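Chapter 3
Moisture Movement in Stored Foods

3.1 Introduction

Food held in storage gains or loses water until it reaches balance with the air around it. The rate at which this happens, and the point at which it stops, decide how long most dry and semi-dry foods remain fit for sale. A cracker goes soft, brown sugar sets hard, and sliced bread dries at the crust well before any of them would be spoiled by microbes. Chapter 2 treated water inside the food. The present chapter treats water as it crosses from the food to the air of the package, and from there through the package to the room.

Three quantities are used throughout. Moisture content is the mass of water in a sample divided by the mass of dry solids. Water activity is the vapor pressure of water over the food divided by the vapor pressure of pure water at the same temperature. Relative humidity is the same ratio applied to the air, usually written as a percent. At balance, the water activity of the food and the relative humidity of the surrounding air are equal once both are written in the same form. Students often treat moisture content and water activity as interchangeable. Two foods with the same moisture content may differ widely in water activity, and when they are packed together water will pass from the higher activity to the lower.

3.2 The Package as a Barrier

Any closed package offers two paths for water vapor. The first is through the wall. Vapor dissolves in the plastic on the damp side, moves through it, and leaves on the dry side. The second is through gaps at the closure. For rigid household containers with a snap-on lid, the closure path is often the larger of the two, and a thicker wall does little to improve the result. 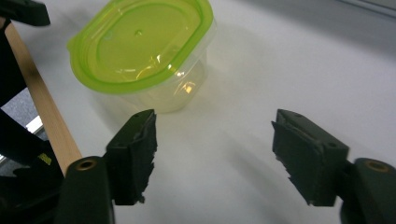

Page last updated: November

Figure 3.1 Plastic food storage container with snap-on lid.

Flow through the wall is taken to be proportional to the wall area and to the difference in vapor pressure across it, and inversely proportional to the wall thickness. Flow through the closure follows no such simple rule. It depends on the fit of the lid, the wear on the rim, and changes in room pressure and temperature that push air in and out. Thakur's survey of household containers, discussed in Section 3.5, recorded 3,641 weighings and found more spread between lids of one design than between designs.

3.3 Conditions of Test

Unless stated otherwise, the data in this chapter were taken at 20 °C. The Derkia method is used for whole packages: a drying agent is sealed inside, the package is held in a humid cabinet, and the gain in mass is recorded at fixed intervals. The slope of the straight part of the curve gives the rate. Early readings are discarded - the wall itself takes up water before steady flow begins.

The older Barrera method uses a cut disk of the wall material clamped over a cup. It gives good values for the material alone and no information on the closure. Medrano and Arriaga compared the two methods on the same stock, and their results are given in Table 3.2.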